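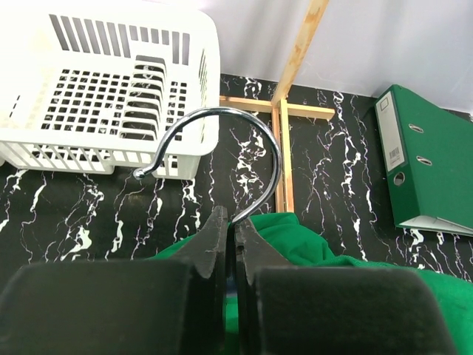

Chapter 2

Small Rooms, Shared Rooms

Start with a kitchen. Torkotgate, December, a building of 32 apartments and one kitchen per floor. Hattori lived there for a winter and kept a notebook -- who cooked when, who left pans to soak, who wiped down and who didn't. His notes are the backbone of this chapter, so read the extract on the next page before going on.

First, terms. A shared room is any room used by people who don't share a budget. That's Ruppert's definition and we'll stick with it. Hallways count. Stairs count. A guest bathroom, usually not.

Next, the question. Why do some shared rooms stay pleasant for years and others go bad in a month? Money matters less than you'd expect. Weidemann House charged its tenants a cleaning fee and still got 111 written complaints in a year, most of them about the sink.

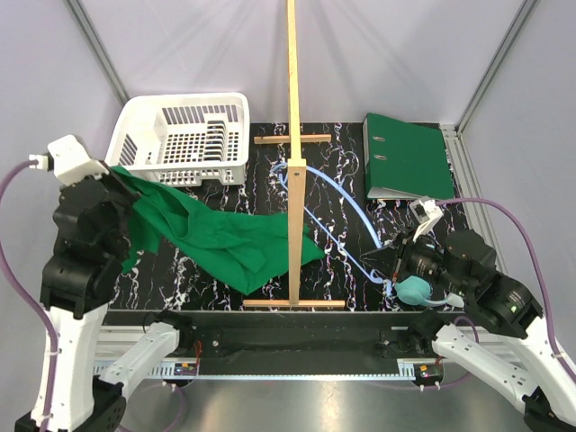
Schwerdtfeger blamed turnover. People moving in every few weeks, no habits passed along, notes taped to the fridge instead of a word at the door. Guthrie disagreed -- he thought it was storage. Give each person a shelf, he wrote, and half the quarrels go away. Both arguments have holes in them. We will get to teh holes in section 2.

Before you read on: think of a room you've shared. Write down three rules everyone knew. Then how you learned them. Was it told to you, or did you just pick it up form watching? Keep the page, you'll need it for the exercise on house rules.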